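Ticket 3457 – Kitchen task: second arm stops when spatula is in the pan
Project: Pradberg student robotics club, two-arm group
Status: Open, waiting for test
Priority: 2

Problem
When the arm goes down with the spatula, the controller reports "force limit" and both arms stop. It happens in about half of the runs. The task is simple: one arm holds the toy spatula and stirs in the frying pan, the other arm puts the vegetables into the pan one after another. The error came in October, after we changed to the new Drunia controller software. Before the change we had no stops of this kind.

What we tried
We started the controller again and loaded the old calibration file. No change. We made the stirring speed slower, from 20 percent to 10 percent. The stops came later in the run, but they still came. We also exchanged the cable between the Donati power supply and the upper arm, and the error was the same with both cables.

Then we looked at the wrist camera of the other arm at the moment of contact. The head of the spatula is pressed down in the pan, and the carrot, the corn and the eggplant lie in a row to the right of the pan. The pan handle points to the middle of the table, near the eggplant. 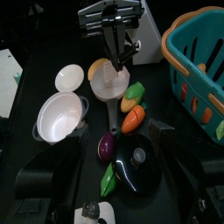 Possible cause
The height of the table is written in two places, in the arm settings and in the task file. The new software reads only the arm settings. There the value is 3 mm too low, so the arm wants to go deeper than the bottom of the pan. This is our guess – we did not prove it yet.

Next steps
Correct the value in the arm settings and do 20 runs with the pan in the same place. Write down every stop with the time and the force number. If the stops continue, send the log to the Vundell help desk together with the task file.

Please do not raise the force limit to make the error go away. We did this once last year and a finger was bent.

Comment, 4:40 p.m.
The value is corrected and saved. The runs are not started, the other group needs the controller until 6. I will add the results in this ticket.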